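Ticket 630: Grit left on showroom tile after sweeping
Site: Grindholm, ground floor
Opened by: Nelly Paucar
Assigned to: Yurani Agudelo
Status: Open, waiting on part

Problem
Fine grit stays on the glossy tile after every sweep. It shows up as a line where the dustpan was set down. Larger trash goes in without trouble. Started in April, after the old Tivine pan was replaced.

Tried so far
1. Swept toward the pan from two directions. Same line.
2. Washed the broom head in dish soap and let it dry overnight. A little better for fine dust, no change for grit.
3. Checked the floor with a straightedge. One tile near the door sits slightly low. The line also shows on tiles that are flat.
4. Held the pan handle lower so the front edge lies flat. Less grit left behind, but it's hard to keep up over a long aisle.

Wed 17 November, Yurani
Purple broom and pink pan in use on the beige tile. Brown tube in the tray, with a pinkish-red and white scrap against it.
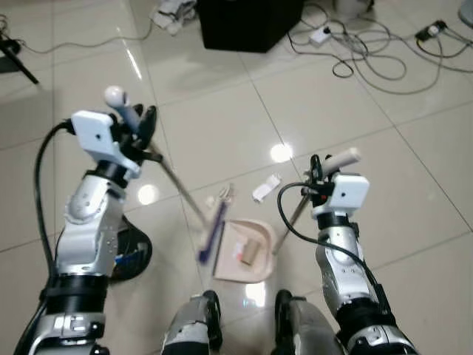
Next steps
Order a replacement edge strip from Prokus, part 146. Nelly to try the low handle position on the back aisle until it arrives. Ronja Midtbø has asked for the same strip on the second pan, so order two.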